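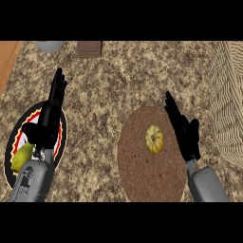

Simulated countertop task with two robot arms, a pear on a plate and a small yellow squash on a round brown mat.

Stale grasp fault

A stale grasp fault is a kind of failure in two-armed robots in which the controlling software goes on believing that a hand is holding something after the object has slipped away, or was never properly picked up in the first place. The arm then carries on with the rest of its job, lifting, carrying and setting down nothing at all, while the other arm plans its own movements around an object that is somewhere else. The name comes from the Stument control package, where the fault was first written up at length, although people who worked with older systems will tell you, quite fairly, that they had been living with the same trouble for years under homelier names such as "ghost carry" and "air delivery."

Background

Stument was developed at the robotics firm Flovska as a set of programs for kitchen and tabletop work, and most of its early testing was done in simulation. The tests used ordinary household things — fruit, plates, baskets, bowls — on a stone countertop, with a pair of gray arms ending in black, human-like hands. A typical task asked the robot to move a piece of produce from one resting place to another, sometimes with one hand and sometimes by passing it between the two.

Each hand reported its state to a shared record, which both arms consulted before moving. This was a sensible arrangement and it saved a good deal of computing, but it rested on the record being up to date. When a hand closed, the record was marked "held," and the mark stayed in place until the hand was told to open again. There was no check in between.

Discovery

The fault came to light one August, during a long overnight batch of 1,890 simulated runs. The summary in the morning looked very good indeed, and it might well have been filed away and forgotten had Hussam Zein, a test engineer on the project, not sat down with his breakfast to watch a few of the recordings. In one of them the left hand closed beside a pear, rose, traveled the full width of the counter and opened with great care over a basket, all while the pear lay on its plate where it had started. The run had been scored as a success.

Zein went back through the batch and found 96 runs with the same mistake. In 62 of them the object had slipped during the lift, and in 19 the fingers had closed without touching it. The remaining 15 were put down to objects knocked loose by the other arm. Round and ribbed items gave the most trouble, and the squash, being small and rather squat, was dropped more often than anything else in the set.

Cause

Two separate weaknesses had to meet for the fault to appear. The first was the record described above, which treated the command to close a hand as proof that something was in it. The second lay in the scoring program, which read the very same record to decide whether the task had been done, so that the robot was in effect marking its own homework.

The simulation itself was at first suspected, and several weeks went into adjusting the friction between the fingers and the fruit. Better friction values did make slips less common, but a slip that still occurred was handled just as badly as before, and the work on friction was later described in the project notes as useful but beside the point.

Safety

In simulation a stale grasp does no harm beyond spoiling the results. On real equipment it is a more serious matter. An arm that believes it is carrying something may hold a posture suited to the load, move more slowly or swing wider than it should, and a dropped object may end up in the path of the second arm, which has no reason to look for it. The greatest worry is with glass, knives and hot dishes, where a person may reach in to tidy up while the robot is still moving.

A related incident took place at Julov, a test kitchen operated by Van der Linden, where a real two-armed machine lost hold of a mixing bowl and then lowered its other hand onto the rim. The bowl was cracked and a finger joint had to be replaced. There were no injuries, and the kitchen afterward kept its staff behind a marked line whenever the arms were powered.

Remedies

The repair adopted in Stument was a fairly plain one. The "held" mark now expires after a short time unless it is renewed, and renewing it calls for agreement between the finger positions and the camera's estimate of where the object is. If the two disagree, both arms stop where they are and the object is searched for again. Scoring was moved to a separate program that looks only at the final position of the objects.

These changes made the robot slower, and there was some grumbling over it. Users handling soft items such as cloth have also reported false stops, as a folded towel can look quite different from one moment to the next. A gentler check for soft goods has been proposed but has not yet been made part of the standard package.

See also

Grasp planning
Slip detection
Two-arm coordination
Protective stop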